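Tea, again

Up since 6 and the kettle has been on four times already. December does this to me. Meant to write about the trip to Grostow and will, but first, tea, because I finally sorted the cupboard and have Opinions.

So. The loose leaf thing. I have tried, I really have. Bought the little basket strainer, bought the tin, stood there waiting like a grown up. Leaves in the sink for a week. Leaves in the dog's water somehow. My aunt swears by it but she also irons pillowcases.

Bags then. Plain black, strong, five minutes, milk after. Had a mug at a cafe in Grostow that was so pale I thought they'd forgotten the bag. Lovely scones though. Would go back for the scones and bring my own bag in my coat pocket, no shame. 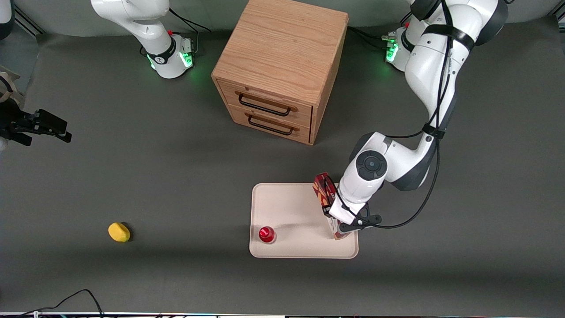 Vidar Magnusson

Anyway the cupboard. 17 boxes. Seventeen!! Most with two bags left in the bottom, who does that (me). Three kinds of peppermint. One chamomile so old it smelled of nothing, just warm paper. Threw that out and felt bad about it for an hour.

Chantal sent over a smoky one from her shop drawer and I was rude about it at first, tastes like a campfire, but by the second cup I was kind of into it. Good with cheese. Not good at breakfast. Thank you Chantal Bouchard, sorry for what I said on the phone.

Things I still want to try: the roasted barley stuff, proper ginger with the actual root, and somthing for late evenings that isn't peppermint. Suggestions in the comments please, nothing with licorice, I will not be moved on licorice.

Right, kettle's gone. Grostow post next, with the bridge and the awful hotel curtains. Need to find my notes frist.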